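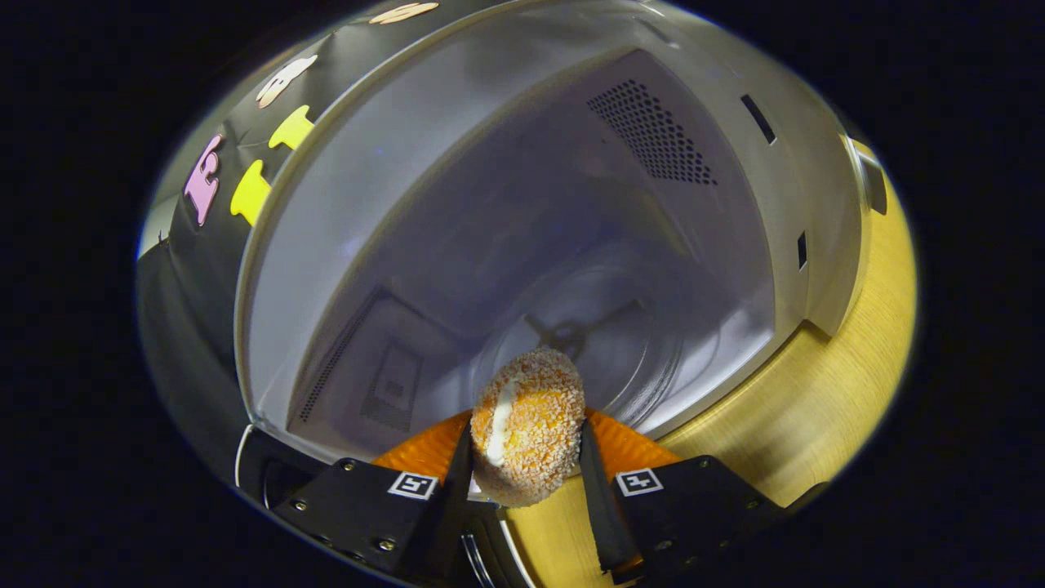
4.3 Heating breaded and filled food

This section is for croquettes, rice balls and similar food with a crumb coating. Please read section 4.1 before the first use of your Kallida oven.

1. Open the door and check that the turntable sits flat and can turn freely.

2. Put the food on a microwave-safe plate. One piece goes in the center of the plate. Several pieces go in a circle, with a small space between them.

3. Do not cover the food. A cover keeps the steam inside and the crumbs become soft.

4. Close the door, choose medium power and set the time. For one piece from the refrigerator, start with 30 seconds.

5. Turn the piece over and heat it again for a short time, if needed.

6. Let it stand for one minute before serving.

CAUTION: The filling can be much hotter than the coating — cheese and cream especially. Cut the piece open and check it before you give it to children.

CAUTION: Do not block the vent holes inside the oven, and do not push anything into them.

Note: Crumbs that fall under the turntable can make it turn with noise. Lift it out when the oven is cool and wipe the floor with a damp cloth.

For frozen pieces, see section 4.5.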